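Plonier freestanding wall panel, white

Item 705. In stock, ships flat, two boxes per panel.

Tall white panel for splitting up a big room without calling a builder. Stands on its own feet, no drilling, no ceiling track. Offices mostly, also studios, classrooms, one dance school so far. Painted both sides so there's no ugly back.

Quick facts
Color: white, matte. Gray on request, allow extra time
Feet: steel, included, bolt on from below
Tools: hex key in box 2 (look under the cardboard insert, everyone misses it)
Weight per panel: 107 lb
Warranty: 4 years on frame and feet, not on paint

What it does well. Gives you a wall to push things up against. Chairs, carts, a low cabinet. Gives people at the long tables something to look at that isn't the windows. Takes the edge off echo a little but it is NOT an acoustic panel, please don't order it as one. If sound is the problem see the Aebischer felt screens, different page.

What it does less well. Door gaps. Rooms with thick carpet, the feet rock. Anything heavy hung off the top edge, don't.

Placing it. Leave walking room both sides. Panel in the middle of the floor works fine if people can get round each end. We like a row of task chairs along the base, mesh ones don't mark the paint, plastic shells do. Rolling carts ok, put the brake on if yours has one. 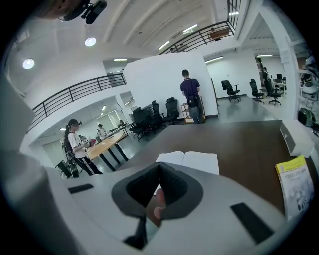 Does the paint hold up where chair backs rub it, Gertraud Pichler wanted to know, because hers went gray at elbow height by February and she ended up pulling the chairs out a hand's width. Fair question. Matte shows rubs, yes. Damp cloth first, then a melamine sponge, go easy. Touch-up pot is a separate item, see below. Pulling the chairs out works too.

Goes with
Rolling cart, small, wood, open shelves. Goes under most desks, check your height first.
Long table, light wood top, black legs. Seats six or eight depending how friendly they are. Same black as the panel feet, near enough.
Task chair, black mesh. Sold singly. Price drops at four.
Cabinet, white. Whites are not an exact match with the panel, cabinet is a touch cooler. Fine across the room, you will notice it side by side.

Putting it up
Two people. Feet on first with the panel lying face down on a blanket, then walk it upright. Don't drag it, the feet scratch soft floors. Felt pads in the box, stick them on before you stand it up not after. Check level with the little dial on each foot. Joining two panels takes the Soloner clip set, item 134, one set per joint. Straight joints only, no corners yet, we are asked every week.

Delivery
Curbside as standard. Upstairs costs more and the driver needs to know by Friday noon for the following week. Measure your elevator. Really do measure it, panel box is long and does not bend.

Returns
Unused, in the original boxes, feet unbolted. Paint scuffs from delivery: send photos teh same day, we swap the panel.

Touch-up paint
Small pot, brush in the lid. Shake well. Covers rubs and small chips, won't fill a dent.

Bulk orders and odd sizes, write to Pirmin Zwahlen at the Voltik sales desk. Give room size and ceiling height in the first mail, saves a round of questions.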